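Soltum G2 Handheld Gripper
Service notice and product information: jaw return fault

Applies to: G2 units with the original jaw return spring
Status: open, replacement part available
Issued: November 2018

The G2 is a hand-operated two-finger gripper for recording manipulation tasks. Some units can hold onto soft material after the trigger is released. Operators working with cloth near screens, glassware or other breakable objects should read this page before the next session.

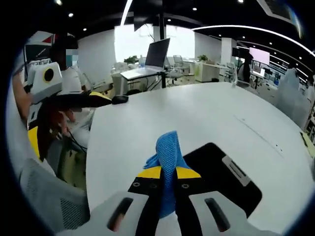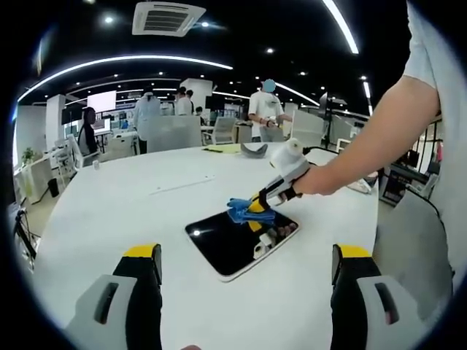
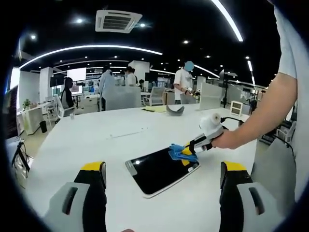 Cloth handling with G2 grippers at a shared table.

Description of the fault

When the trigger is released, the return spring should bring both fingers to the fully open position. On affected units one finger stops short. The jaw looks open, but a fold of fabric stays trapped between the finger pad and the edge of the yellow tip. If the operator then pulls the gripper away, the fabric comes with it and can drag whatever is lying on or under it.

The fault was first reported in July by Jovico, a customer running wiping and folding tasks. A tablet was pulled off a table and its screen cracked. No one was hurt. In-house testing later reproduced the fault on 2 of 49 returned units. Both had more than 10 weeks of daily use with woven cloth, and both had lint packed into the finger slide.

Cause

Lint collects at the rear of the slide and adds friction. The original spring does not have enough force in the last part of its travel to overcome it. Hard objects do not show the problem, as they drop clear before the finger reaches that point. Cleaning restores normal travel, but the fault comes back with use.

Roxana Preda of Soltum service confirmed that the position sensor is not affected. It reports the true finger position, so recorded data from an affected unit will show the incomplete opening. Sessions already on file can be checked for this.

Check before use

1. Power the unit off and disconnect the cable.
2. Squeeze the trigger fully, then release it slowly.
3. Both fingers must reach the end stop without help. Repeat with the gripper pointing up, down and sideways.
4. Close the jaw on a folded cloth and release. The cloth must fall free under its own weight.

If a unit fails at step 3 or step 4, tag it and take it out of service. Do not oil the slide. Oil binds the lint and makes the fault worse.

Interim operating limits

Until the new spring is fitted:
Keep the cloth fully in view when releasing.
Do not withdraw the gripper until the cloth has separated from both fingers.
Clean the slide with a dry brush at the end of each day of fabric work.
Do not use the unit over liquids in open containers.

Replacement part

Spring kit, made by Kirui. Contains two springs, two slide wipers and a set of screws. Supplied free of charge for affected units. Fitting requires a hex key and does not change the jaw calibration, although a zero check is recommended afterward.

The Boltel wrist mount can stay in place during the work. Units with the mount must have the cable clip loosened first, or the rear cover will not slide back.

Technical contact: Salvador Paiva, Soltum product safety. Include the unit serial number and the type of fabric in use with every report.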